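Visit report: open afternoon at the Prindosard test rooms, August

Prindosard rents out and equips short-stay apartments, and once a year it opens the rooms where it tries out kitchen fittings before ordering them. I went for the small-kitchen section. The rest of the building is bedding and lighting, which I skipped.

Registration was at the side entrance on the Gravenov road. The main door is still closed for the drainage work, and the signs for this were poor. Allow ten extra minutes if you come by bus.

The tour began with storage. Prindosard's layouts assume a kitchen of 95 square feet or less, with a single run of counter and no pantry. In a kitchen that size, dishes that live on the counter have to dry and store in the same spot. The tabletop setup dealt with that question: a slatted wooden dish rack, a mug tree with two mugs on it, a cabinet with a drawer, and a toaster oven, all kept to the edges so that the middle stays free for work. Food storage was a woven basket, stocked with corn.

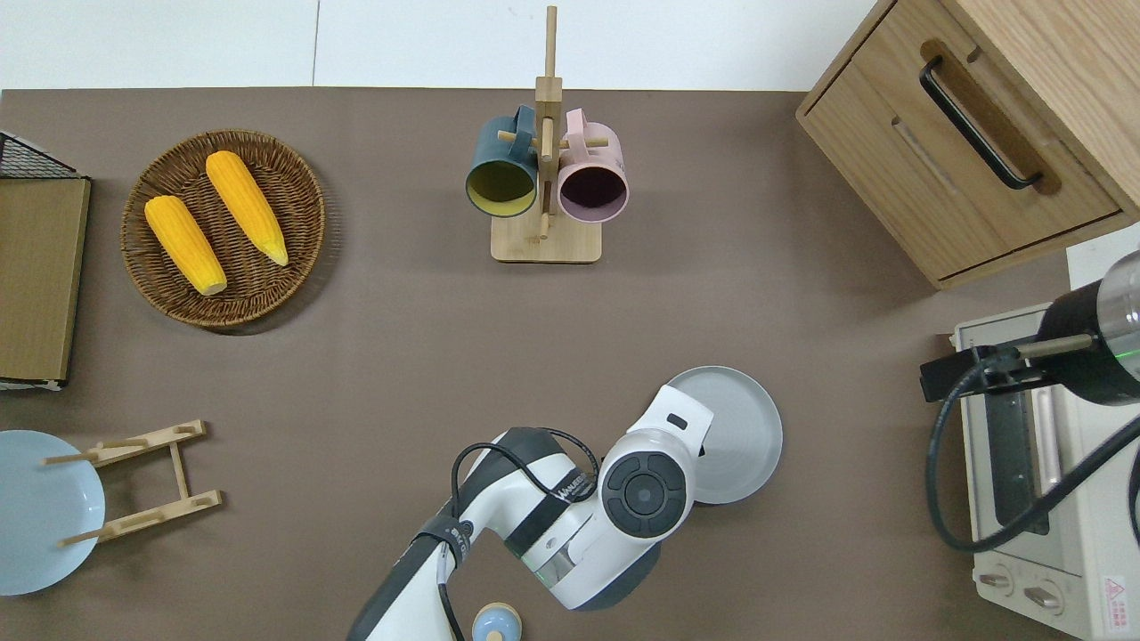 Is a mug tree worth the counter space when there is already a shelf?

In a kitchen with one short shelf, it usually is. Mugs on a shelf take up the full depth and get stacked, and stacked mugs chip at the rim.

The handout covers mug trees in more detail than I expected. The base should be wide enough that the tree stays upright with mugs on one side only, which is how most guests load it. Prindosard tests this by hanging the heaviest mug in its range on one peg and sliding the tree across the counter. Two of the designs on the reject shelf had failed at that stage. A third, from Hanex, had passed but was dropped over the finish, which went cloudy after repeated wiping.

Dish racks took up the longest part of the hour. Peg spacing is the usual problem. Pegs set for flat dinner plates will not hold a plate with a deep rim, and the plate then leans on its neighbor and dries slowly along the line of contact. Prindosard now orders racks with wider spacing and accepts that they hold fewer plates. Wooden racks are oiled before first use and again after 175 days of occupancy – a figure taken from the maintenance plan, which also covers cutting boards. 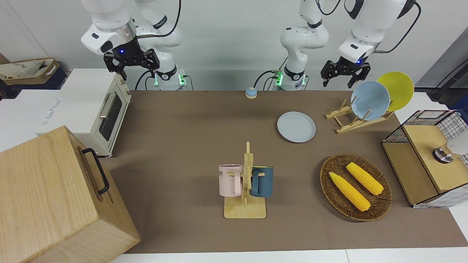

One visitor, Tekleab, objected that wood was the wrong material for rental kitchens at any spacing, and that a coated wire rack could go through the dishwasher and be forgotten. The guide's reply was that wire racks are replaced sooner, once the coating splits at the welds. Replacement costs were not given.
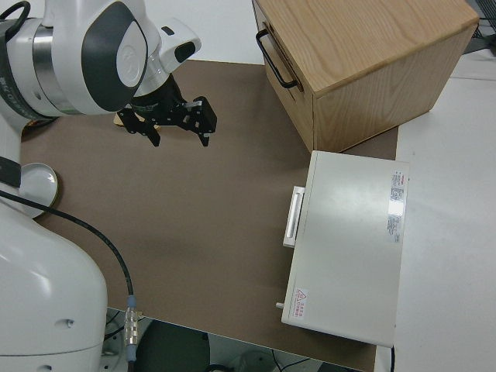

Drawer hardware was the last item, and the one I had come for. Samples are opened and closed 2,000 times under load, then checked for sag at the front edge. I have been choosing between bar handles and cut-out grips for a cabinet at home. The light oak cabinet with the black metal handle settled the color for me, as the handle is easy to find against the grain. Bar handles do catch on apron pockets, and the handout says so. Fixing screws are retightened after 14 days and then left alone.

Tea was served downstairs at four. Copies of the handout had run out by then, but the desk takes email addresses and mine arrived the next morning.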